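Print this page | E-mail this page

We use cookies to keep this guide working and to remember where you left off. Accept | Manage settings

Matorar Home Guide, Section 6: Clearing Up After Snack Time

If you've worked through the earlier sections, your Matorar bin is put together, it has found its place on the floor, and you're ready to give it something to do. Snack time is a lovely place to begin, because it makes a good honest mess and most of that mess is light, dry and easy to pick up. Set aside a few minutes with nothing on the stove and nobody waiting at the door, and go through the steps in order the first couple of times. After that you'll do it while thinking about dinner.

Before you start

1. Stand the bin on the floor, right up against the low table or bench you've been eating at. A bin across the room means a trail of crumbs across the room.

2. Check that the bin is sitting flat. If it rocks, turn it a little and try again, or move it off the edge of the rug.

3. Have a damp cloth handy, and a dry one if your table has a cloth cover that you'd like to keep on.

Note: The small Aston liners fit this bin, and so do most ordinary bags of that size. They come in a roll of 50. You can also use the bin with no liner at all for dry wrappers, and simply give it a rinse at the end of the week.

Sorting the table

4. Push all the loose wrappers together into one heap, and bring anything that stands upright (cartons, bottles, a tub with a lid) out to the side. Foil bags and little plastic sleeves have a way of hiding a half-full packet underneath, so go gently.

5. Pick up each carton and feel the weight of it before you decide where it goes. A carton of plain milk that still has its top folded flat may well be unopened, and then it belongs back with the drinks.
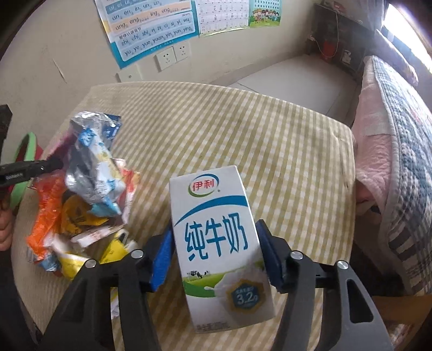 We always did the wrappers first and the milk last, writes one reader from Antunes, and twice we knocked a carton over reaching past it, so now the drinks leave the table before anybody touches the heap. It's a good order to follow, and we've changed our own steps to match. If you have an older printed copy of this guide, you'll find the cartons at step 9, and you're welcome to cross that out.

6. Set aside any packet that still has something in it. Fold the top over twice and clip it, or tip what's left into a jar.

Caution: Don't squeeze a carton to find out whether it's empty. If it's been opened, even a small fold at the top can let out a surprising amount of milk, and it will go straight into the tablecloth. Tilt it gently over the sink instead.

Filling the bin

7. Take the wrappers a few at a time and hold them well over the opening before you let go. Foil is very light, and a breeze from a window can carry it off behind the furniture, where it will stay until February.

8. Let torn or stringy pieces hang straight down for a moment before dropping them in. Long strips like to catch on the rim.

9. Drop them, please, and save the pressing down for later. A loosely filled bin is easier to empty, and if you've thrown away something you wanted (a spoon, a sticker, the good clip) you can still find it. 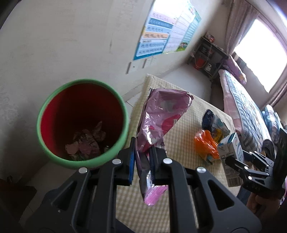
Could the children's wrappers go in with paper scraps, or should they be kept apart? That was asked by a parent using the Vakex tabletop caddy along with our bin, and the answer depends on where you live. Some towns want clean paper on its own and some take everything dry together. Look at your local list once, write it on a card, and tape the card inside a cupboard door at a height where everyone can read it.

10. When the wrappers are in, lift up the table cover by its corners and shake the crumbs toward the middle, then tip them into the bin. If the cover is fixed down, wipe from the outside edge inward.

11. Put the unopened drinks and the full packets back where they live.

Note: Little ones can do steps 7 to 9 very nicely by themselves. Give them the bigger wrappers and keep the tiny torn corners for yourself.

Emptying

12. Empty the bin when the pile comes up to a hand's width below the rim. With dry wrappers only, that may take several days. If there's been fruit, yogurt or milk, empty it the same evening.

13. Wipe the inside with warm water and a drop of dish soap, and leave it upside down until dry.

Caution: Please don't use boiling water or scouring powder on the inside wall. Both will dull the surface.

Spare liners are listed as part 206 and the replacement rim as part 1390. Section 7 goes on to drinks cartons: rinsing, flattening and storing them until collection.

Print this page | E-mail this page

Get new sections by e-mail. Enter your address to sign up for the Matorar newsletter. You can unsubscribe whenever you like.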